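Food waste rounds change in Cladby and Isolham

2020-11-09

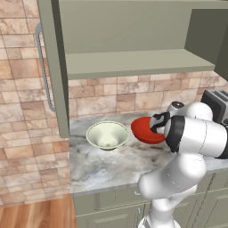 The weekly food waste collection now covers all of Cladby and the older part of Isolham, bringing the number of streets on the round to 142. Clelau stays on its present day until the new year, when the second lorry comes into use.

The trial began in September with 23 streets. Most households put their caddy out at least once in the first fortnight, and by the end of the month some 2,001 caddies had been handed out. A few went to the wrong addresses on the Isolham side. If you have two and your neighbour has none, please pass one on or leave it at the library desk.

Caddies should be at the kerb by 7am with the handle forward, so that the lid locks. Any liner will do, including newspaper or an old bread bag. Cooked food, peelings, tea bags, bones and stale bread can all go in. Cooking oil can't, and neither can milk or other liquids - pour cold fat into a tub and put it in the ordinary bin.

We have had several questions about smell. Emptying the small kitchen caddy every other day helps, and so does rinsing it with washing soda. Meat and fish scraps can be kept in the freezer until the night before.

Flats above the shops on Kneževič Row share 2 large bins in the rear yard. The key code is the same as for the recycling store. Replacement caddies are free, but allow ten working days for delivery.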